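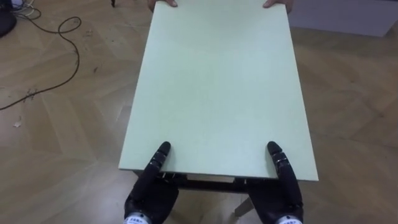

Recruiter exclusivity clause, allied health contract
Forum: Health Careers > Agencies and Contracts

molar_bear
Posted in April, 9:40 pm
I'm an oral health therapist looking at a rural placement through Feteck. Their candidate agreement has an exclusivity clause: for 2 months I can't be represented by any other agency to any practice in the state, whether or not Feteck has put me forward there. There's also a $1000 administration fee if I withdraw after accepting an interview. Is either of these normal?

pn_gallardo
Exclusivity per practice is normal. Exclusivity per state isn't. Ask them to limit it to practices named in writing, with the date your CV was sent. As for the fee, check your state's rules on charging job seekers. Several restrict it.
Carmela Gallardo

tworoot
Disagree on the first point. I signed a statewide clause with Nama and it was fine. They worked harder because they weren't racing three other agencies. Sign it if the consultant knows the region.

pn_gallardo
Fine until the period runs out with no interviews. What did yours say about direct applications?

tworoot
Not covered. I applied direct to a community clinic and they didn't object.

molar_bear
Mine says "any third party or direct approach". So direct applications are caught as well.

O. Onu
I do contract review for locums. Strike "or direct approach" and initial the change. Agencies accept this more often than candidates expect. Also look for the tail period — the time after expiry when they can still claim a placement fee from the employer. Jaber used to run a long one, and practices would hold off on an offer until it lapsed.

molar_bear
Tail is in clause 3. Six months, any practice "introduced or discussed".

O. Onu
"Discussed" is too wide. Change it to "introduced in writing". Keep a log of every practice they name by phone.

tworoot
Or go through Plostis and skip the paperwork. Their form is one page.

pn_gallardo
One page with the terms incorporated by link. Read the link.

molar_bear
Sent the marked-up copy to Feteck this afternoon, fee clause struck out too. Will post what comes back.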